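The corn is nearly over, friends, and I have been putting off writing this one because I didn't want to admit it. I drove home from Amissah Farm last night with the windows down and a paper sack on the passenger seat, and the air coming in had that edge to it, the one that says September has made up its mind. So let's talk about sweet corn while there is still a little left to talk about, and then I promise I will move along to squash like a grown-up.

### The last of the corn, and what to do with it

I grew up in a house where you put the water on before you went out to the garden. My grandmother believed this the way other people believe in church. She would set the big enamel pot on the back burner, look out the window over the sink, and wait until the lid started to rattle, and only then was a child sent running down the rows. If you dawdled (I dawdled, I was always looking at beetles) you heard about it through supper.

She was right for the corn she had. The old kinds began turning their sugar to starch the minute they came off the stalk, and by the next afternoon you might as well have been chewing on a paper towel. The newer sweet kinds hold much better, and I have eaten three-day-old ears from the back of the refrigerator that were perfectly good. But I still put the water on first. I can't help it!

Adjoa Antwi, who has been growing on the east side of Amissah since before I moved here, planted two kinds this year. The early one was a bicolor that came and went so fast I only got it twice. The late one is a plain yellow, a bit chewier, with what I would call an old-fashioned corn taste, and that's the one on the stand now. She started with 20 rows of it and the raccoons have been through four. She told me this very calmly while she was filling my sack, and then she put in an extra ear and said that one was on the raccoons.

If you're going out there, go in the morning. The stand opens at eight and the good ears are usually gone by lunch. Bring small bills, and bring your own bag if you think of it, and please, I am begging you, do not peel back the husks to look inside. Adjoa is too polite to say anything so I am saying it for her. Feel the ear through the husk with your thumb. You want it plump all the way up to the tip, and you want the silk brown at the end and a little sticky where it goes in. An ear that has been stripped and put back dries out by noon and then nobody wants it, including the person who stripped it.

### Grilling, boiling, and the argument at my house

There are two camps in my family and they have not made peace. My sister soaks hers in the husk in a bucket of cold water and puts the whole thing on the grill, and it comes off steaming and smoky and you burn your fingers getting to it. I boil mine for three minutes, no longer, no salt in the water, and eat it standing at the counter. I have been told this is a sad way to eat. I find it very peaceful.

Auður Grímsdóttir wrote in after the August issue to say that she does neither one. She cuts the kernels off raw, warms them in a skillet with more butter than she would like me to print, and puts a spoonful of skyr on top with chives. I was doubtful. I tried it on an evening when it was too hot to think, and then I tried it again the next evening, and I have not boiled an ear since then except for company. The trick is to stop as soon as the kernels turn glossy. If they start to pop and jump at you, you've gone a touch far, though they'll still be good.
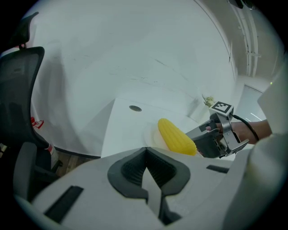 *A bright yellow toy corn cob on a white tabletop.*

When you cut kernels off raw, they go absolutely everywhere. I've been finding them in the toaster. What works for me is laying the ear flat on the board and slicing along one side, then rolling it onto the flat part you just made so it can't get away from you. Then do the next side, and the next. It isn't as pretty as standing it up on end, the way they do it on television, but I have all my fingers and a mostly clean floor. After that, turn the knife over and run the back of the blade down the cob to get the milk. Don't skip the milk. It's the best part, and it will thicken a soup all by itself.

### Afia's chowder

This is the recipe people ask me for every year, and every year I say I'll print it and then I run out of room, so here it is early. It belongs to Afia Quansah, who brought it to the Grerkano Street potluck in a pot so heavy it took two of us to get it up the steps.

You'll need:

- 6 ears of corn, kernels cut off and cobs saved
- 4 slices of bacon, or a good spoonful of butter if you don't eat bacon
- 1 large onion, chopped small
- 2 ribs of celery, chopped small
- 3 medium potatoes, the waxy kind, cut in little cubes
- 1 bay leaf
- 6 cups of water
- 1 cup of half-and-half
- Salt, black pepper, and a pinch of cayenne

Break the cobs in half and put them in a pot with the water and the bay leaf. Let them simmer for half an hour while you do everything else. This makes a thin, sweet broth that smells like a county fair, and once you've made it you'll never throw a cob out again without feeling bad.

Cook the bacon in your soup pot until it's crisp and take it out. Cook the onion and celery in what's left, on low, until they are very soft. Afia says fifteen minutes and she means it. Add the potatoes and pour the cob broth in through a strainer. When the potatoes are tender, add the corn and all that milk you scraped, and give it five minutes. Turn off the heat before you add the half-and-half. Salt it, taste it, salt it again. Crumble the bacon on top at the table.

It's better the second day. It does not freeze well once the half-and-half is in, so if you're making it for the freezer, stop before that step and add the dairy when you warm it up.

### Putting some by

I freeze corn every year and every year I think I've done plenty, and then it's February and I'm looking at one lonely bag. My method is plain. Drop the whole ears in boiling water for four minutes, move them to a sink full of ice water until they are cold right through, and cut off the kernels. Spread them on a cookie sheet in one layer and freeze them that way overnight. In the morning you can bag them and they'll stay separate, so you can pour out a handful for cornbread without having to whack the bag on the edge of the counter. (My downstairs neighbor thanks me.)

Write the month on the bag. You think you'll remember, and you won't.

Adwoa Boateng pickles hers, which I'd never had until she left a jar on my porch in the spring. It's kernels and red pepper and a little mustard seed, sharp and sweet both, and it was gone in two days, mostly on eggs. I asked for the recipe and she said she would have to make it with me because she doesn't measure. So we've set aside an afternoon, and I'll be following her around the kitchen with a cup and a pencil. With luck you'll have it next time.

### A few odds and ends

The Amissah stand will stay open through the end of the month for tomatoes, peppers, and the first of the winter squash, even after the corn is done. Adjoa says the delicatas look good and the butternuts are sulking.

Naa Antwi is taking orders for cornmeal, ground from the farm's own dry field corn. It comes in two-pound bags and it's coarse, so if you like a smooth cornbread, run it through the blender first. Last fall it sold out before I'd even found my checkbook, so put your name on the sheet at the stand if you want some.

Several of you asked whether the husks can go in the compost. Yes, but tear them up first or you'll be meeting them again next summer. The cobs take even longer. I throw mine in the bottom of the bin, where they keep things airy, and I fish out whatever's left when I turn the pile.

And to the reader who asked about corn silk tea: I've made it, my grandmother swore by it, and to me it tastes like a warm lawn. Put honey in it.

I'm going back out in the morning for one more sack. If you see me at the stand with both arms full, say hello, and hold the car door for me if you can.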